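Stillance demo booth: pre-opening checklist, with comments

Site: Wornham hall, stand 32. Checked 2018-03-19 by Chelsea Treloar. Comments in the right-hand column have been run in under each item. 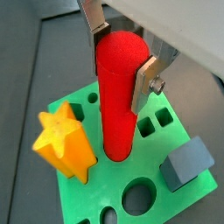

1. Power and cables

Floor cables taped down: PASS
Tape is good. Somebody has also taped down a jacket sleeve. Owner please collect.

Power strips not plugged into other power strips: FAIL, then PASS
Three in a row behind the left-hand TV. Trevor Naylor says it was like that in February and the game ran fine. So did the breaker, for a while. Replaced with a single run from the floor box.

Consoles have air behind them: FAIL
Two of the 4 are zipped inside the display cabinet with the press kits stacked on the vents. Move the press kits. Recheck before doors.

2. Screens and stands

TV mounts locked: PASS
Pushed each one with a flat hand. Neville Heywood pushed one with his shoulder, unasked. Also a pass.

Flashing-light notice at eye level: FAIL
It was at knee level. Chapter two of Stillance is mostly lightning, so this one matters. Moved up, and a second copy put at the head of the line.

Age rating shown at each station: PASS
Station 3 has the rating for Dornberg, which is a farming game. Swapped.

3. Seating and headsets

Chairs stable: FAIL on one
The racing seat rocks. There is no driving in Stillance, and the seat was left over from another stand. Taken out; stool brought in.

Headset wipes stocked: PASS
One tub per station and 15 in the box under the counter. Please use them between players, including players you know.

Controllers intact: PASS with note
Left stick on station 2 drifts. Not a safety matter, but the hero walks into the lake every time you put it down, and the lake isn't finished.

4. Visitors

Line kept out of the aisle: PASS for now
Rope is up. It will hold until the first T-shirt is thrown. Colin Clegg has agreed in writing to hand the T-shirts out.

Capacity sign posted: FAIL
Sign said 313, which is the figure for the whole hall. Ours is printed on the stand permit. New sign on order from the print desk.

Exit behind the back wall clear: FAIL
Blocked by the cardboard Captain Yatsenko, nine feet tall and smiling. Moved to the front corner and weighted at the base. Do not put him back, however good he looks there.

5. First aid and fire

Extinguisher in date and reachable: PASS
Please stop hanging lanyards on it.

First aider named on the board: PASS
Aurelia Crăciun, all day, except lunch. Cover for lunch still blank.

Open at recheck: console vents, capacity sign, lunch cover. Initial here when done: ____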